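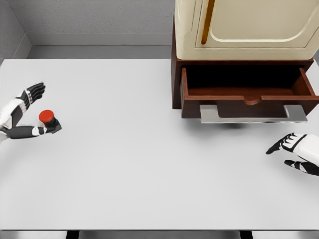 Simulated run: red-and-black part in the left hand, drawer open, right hand free.

Before you pay for a tidying robot

Sellers love a rendered demo. Husta sent me one for their two-handed model and I've watched it more often than I'd like. The table is almost bare and the drawer is empty. My kitchen drawer has never been either.

Ask for a run in a real room, with your own drawer if they'll allow it. Pemia said yes. Guzmán offered me a brochure.

Measure your worktop and the drawer at full stretch. Wide bar handles are one thing, small round knobs quite another, so take a photo of yours to the showroom.

Budget for the extras. My quote had 682 for the stand alone and 109 a month for support, with a minimum of 14 months. Nawal Ait Ali, who went through it with me, crossed out 3 lines that nobody at the firm could explain.

Hire first. A Sunday's hire will tell you plenty, especially if you leave the washing-up where it is.

Don't sign for "future skills". If it can't put the batteries away in June, pay for it when it can.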